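Subject: Re: [Pliveck-woodlist] Finish for a maple board that small kids will use
From: Geetha Chettiar
Date: 1 August 2024
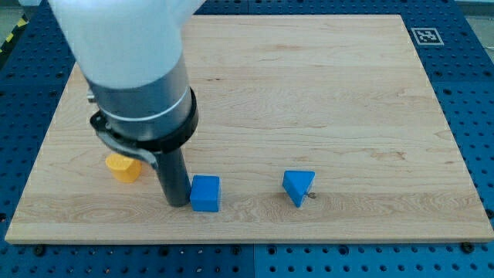

The pale board on the blue bench, blue cube and a yellow-orange piece sitting on it.

Hi all,

Thanks for all the answers, on the list and off it. I meant to reply sooner but July got away from me (my sister visited, the dog had a thing with his ear, you know how it goes). I'm quoting Drinden's message because it was the one I kept going back to.

> Geetha, before anybody can tell you what to put on it, what is the
> board FOR? If it's going to have food on it, mineral oil and be done.
> If it's a play board with blocks getting banged down on it all day,
> I'd go with a hardwax oil, two thin coats, and plan to redo it every
> year or so. I would stay away from anything glossy. The blocks will
> scuff it and you'll see every mark when the light's low.
>
> Also, which face are you using? You said one side was plain and one
> had some figure in it. I'd put the plain side up, personally. Little
> things get lost in busy grain.
>
> Drinden

So, to answer: no food, ever. It's a board for blocks and sorting games, and it's going on the low table by the window at the Godley Street playroom, where the old particleboard one finally swelled up and died. Two thin coats of hardwax oil is what I'm going with, and I already have most of a 400 ml can left from the bookshelves, so that part is free!

On the which-face question I'm going to be stubborn. Look at the lower half in the photo — those swirls and the darker streaks are the whole reason I fell for this piece. And I don't think the blocks get lost on it at all. The wood is so light that the blue cube just about jumps off it, and the yellow-orange one stands out fine too, even though it's closer in color. If we ever buy plain unpainted blocks I'll come back here and admit you were right.

A few people wrote asking about sanding. I went 80, 120, 180 and then 220 by hand, along the grain, and wiped it down with a damp rag in between to raise the fuzz. The long edges took more work than the top. I only eased them a little, so the front still reads as a nice straight line, but the corners I want to round over quite a bit more before it goes anywhere near a two-year-old's forehead. Does anyone close to me have a small roundover bit I could borrow for an afternoon? I'll trade you for tomatoes, we have way too many.

Mathew Lumber is where it came from, for those who asked. It was in the offcuts rack at the back and I paid 67 dollars, and my husband thinks that's a lot for an offcut. Maybe so. They had a couple more when I was there, but nothing as wide.

Two things I'm still not sure of:

Do I oil the underside with the same number of coats? I've always done both faces the same so the board doesn't cup, but on the bookshelves I got lazy and they've stayed flat for almost 22 months. The playroom does get hot in the afternoon.

And how do you all keep a loose board from sliding on a table? I don't want to screw it down, we move it for floor days. I was thinking cork dots, or a strip of that rubbery shelf liner, but I worry the liner will stick to the oil finish and leave its pattern behind.

No big rush, first coat goes on once I've done the corners.

Geetha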